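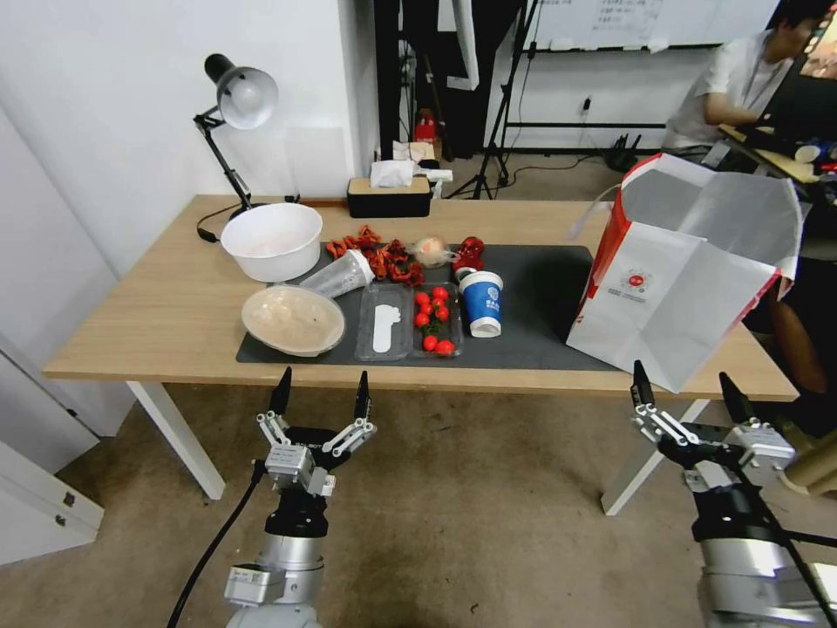
04/05/2019. Fragrance trial, Kultero account, batch 847.

The second accord was compounded this morning at 24 percent in alcohol and left to rest for 60 minutes before evaluation. Statura supplied the iris base; the vetiver is from El Ouafi, old lot. Top notes are clean – bergamot a little sharp. The dry-down on blotter is heavier than the client brief allows.
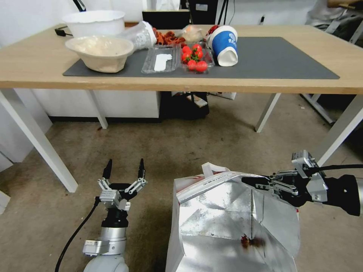 Houda Abdelaziz would cut the vetiver by half and leave the bergamot alone, as it softens on skin. Her version is entered as 847-2. Both go to Trarkska for stability testing later in May. Blotters are to be labeled on the back, in pencil.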